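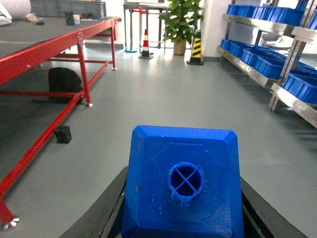
Yetunde Akpan wrote that the planner was still treating the wrist block as an obstacle, and could someone please look at the self-filter before she lost another afternoon to it. Her log had the same line over and over: `start state in collision: wrist_mount <-> octomap`.

Happy to! I love this kind of bug. Picking it up from here.

**Status:** fixed on branch, waiting on merge
**Component:** Semple (perception), with a small change in Odier (planner)
**Opened:** Wednesday, June 19, 2024

### What I tried

1. Replayed Yetunde's bag in Jultholm with the live planner switched off. The blue block shows up as a clump of occupied voxels right at the bottom of the view. So it's perception, and Odier is only repeating what it was told.
2. Checked the robot description. The mesh for the block was the old one from October, before the chamfers were added. Swapped in the current export. Better, still a thin shell of voxels along the edges.
3. Raised self-filter padding from 5 mm to 14 mm. Shell gone! But now it also eats points off anything we're about to grasp – the near lip of a blue bin, for one. Put it back.
4. Looked at timestamps. Depth was stamped on arrival, joint states at the source. With the arm moving, the filter was masking where the block *used to be*.

Number 4 is the good one. I switched the depth driver to source stamps and set the transform wait in Semple:

```yaml
self_filter:
 padding_mm: 6
 use_source_stamp: true
 tf_wait_ms: 300
```

### Result

Ran the replay end to end with no start-state collisions, and the bin lips are intact in the map. The wait sounds long but it's only a ceiling. In Odier I added the link name and frame age to the warning, so the next person gets a real clue.

### Still open

- The color mask in Trumar can't separate the block from the bins, both being blue. I'd like to drop color there and use the mesh mask from Semple instead.
- Yetunde, could you rerun your shelf approach on the branch at full speed? Replay can't tell me about network jitter.
- Old mesh is still in the Jultholm defaults. I'll open a separate ticket for that.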